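Home Forum > Storage & Organizing > Bins, Boxes and Baskets

Clear or colored bins for a bathroom with marble walls?

sjadoon
We moved in August and the bathroom has marble on every wall. It's cream to light grey with veins all over it. I like it but there is no closet and the vanity is tiny, so everything has to go in bins on the floor or on a low shelf. Towels, spare toilet paper, cleaning stuff, the hair dryer, all of it.

I have been using cardboard boxes and they're getting soft at the bottom. I want plastic. My question is whether to get clear ones, colored ones, or the in-between frosted kind. Budget is $84 for the whole room. I don't want anything with a lid that has to be unclipped.

ctibor_o
Clear. You can see what is in them and you don't have to label anything. I have the Zoseck ones under my sink and they have held up fine. Get the straight sided ones if you can find them, the tapered ones waste space at the bottom.

karkbyfan
Disagree on clear. Clear bins in a bathroom show every drip of shampoo and every bit of soap dust. I had them for two years and was wiping them down all the time. Solid white, done.

jmalik
Solid white shows hair. Pick your problem.

I would say frosted. You get a rough idea of what's inside and you don't see the mess. Mine are the Karkby ones, the medium size. Three of those fit side by side on a 36 inch shelf with a little room left over.

ctibor_o
Rough idea is the trouble though. If I have to pull it out to check, what did I gain over a solid one?

jmalik
You gain that it doesn't look like a drugstore shelf. You can tell a towel from a bottle through it. I don't need to read the bottle.

naheed_a
Before you buy anything, measure. I bought six bins for our bathroom and four of them stuck out past the shelf by half an inch, and the door hit them. Measure at the top of the bin, that's the widest part on nearly all of them. The size printed on the website was the base size in my case.

Also think about what goes in each one. Cleaning stuff should have its own bin that you can carry. I keep mine in a bin with cutout handles so I can take the whole thing from room to room.

sjadoon
Good point about the door. Ours opens inward. The shelf is 14 inches deep and the door clears it by maybe 3.

Has anyone had plastic mark up their marble? The previous owner left a note that said nothing acidic on the walls, but that's all it said.

yousafzai_j
Plastic won't hurt polished marble by itself. What gets it is water sitting between the bin and the stone, or a leaking bottle in the bin. I install tile and stone and the rings I see are almost always from metal cans or from cleaner. Leave a finger's width between the bin and the wall and let it dry back there. If you keep toilet cleaner in a bin, make sure that bin has no holes in the bottom.

karkbyfan
Rubber feet too. Some bins come with dark rubber feet and those can stain a light floor. Take them off or put felt under.

yousafzai_j
Felt holds water in a bathroom. I'd use the clear silicone dots. But yes on the rubber.

naheed_a
My floor has had felt under the bins for years and no stain. I guess it depends how wet your bathroom gets.

yousafzai_j
Could be. Ours has two kids in it.

sjadoon
OK, I went and looked at the stores. Dokero had the frosted kind in grey, a smoky pink and a pale green. The grey looked dirty to me next to a sample of our stone. The Karkby ones were out of stock except for the large. I bought one of the green to try before getting more. It was $20, which is more than I wanted to pay for one bin, but it feels thick and the sides don't bend when I pick it up full.

ctibor_o
$20 for a single bin is steep. You'd get four of those for your budget and that's it.

sjadoon
Four is all I need. One for towels, one for paper, one for cleaning, one for everything else.

jmalik
Can you show it next to the wall? I'm curious how the green goes with cream. I would have been nervous about that.

sjadoon
Close up, marble on the left. It looks lighter along the edges and deeper in the corners.
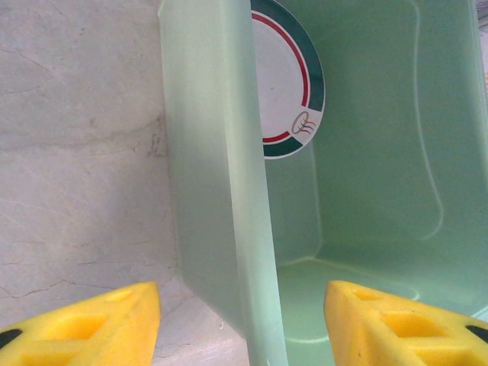 Re: color and the sticker

jmalik
That's better than I expected. It's close to mint. I think it works with the cream and grey because it's so pale. A stronger green would fight with the veins.

karkbyfan
I still say white. But it's nice enough. Are you going to leave that round sticker on the back wall of it?

sjadoon
No, it's coming off. I tried lifting a corner with a fingernail and it tore, so I stopped.

naheed_a
Hair dryer on low for a minute, then peel slowly. Whatever glue is left comes off with a little cooking oil on a paper towel, then dish soap. Don't use a scraper on frosted plastic, it leaves shiny scratches.

ctibor_o
Or rubbing alcohol. Faster.

naheed_a
Alcohol clouded one of mine. Test it on the bottom first.

yousafzai_j
Whichever you use, do it in the kitchen sink and keep it off the stone. Oil will darken marble if it soaks in. Also, is that line low down on the wall a crack or a vein? If you can feel it with a fingernail, I'd have it looked at before you splash much water there.

sjadoon
I can feel it a little in one spot. I'll ask the guy who did our kitchen counter. Going back for three more of the green tomorrow.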